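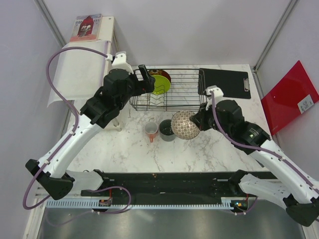 Nawal Mansour asked me last month whether a cell like ours really needs a person looking after it, and whether it couldn't simply be left to get on with things. I said I'd answer her properly today, so that's my plan for the next half hour, and thank you all for coming in to Akcombe so early to hear it.

(Pause. Let people at the back find chairs.)

Start with the rail, since everybody wants to start with the grippers. Both arms on our cell hang off one long black rail along the front of the table, with the white toothed strip underneath. When I first came to Halthorpe I treated that rail as furniture. I wiped it when visitors were due and that was all. Then the left arm began putting plates down a touch to one side of the rack slot, and I spent two whole afternoons on the wrist, the fingers, the settings, everything I could reach, before Lino came by and put a spanner on the bracket bolts. One of them turned with hardly any effort. I still go a bit pink telling you that!

So now the brackets get checked first. Spanner on every bolt, a pencil line across the head, and a look at the line each morning before power goes on. If the line has broken, stop and tighten, then run the reference move again.

Cables next. (Slow down here, I always gabble this bit.) The purple ones need a generous loop, more than looks tidy. Essam likes things neat, bless him, and he once tied ours down so beautifully that the arm tugged on its own plug every time it reached for the far corner. Move the arm by hand to its furthest point, power off, and see what goes tight. Only then put the ties on.

The small boards on the rail have thin red and orange wires, and those I ask you please not to tidy at all. Brush the dust off, look at the connectors, leave them be.

Fingers: wipe them at the end of the shift, and try them on something round as well as on the plates and mugs. A ball shows up uneven fingers far sooner than a mug handle does.

Our log has 213 entries in it since June, and 30 of those are cables. Four are proper faults, the sort where we had to ring Bramenex for a part. Everything else is bolts, dust and somebody leaning on the table.

(If there's time, tell the one about the spare fuse. If not, go straight to Nawal, who will certainly have a second question.)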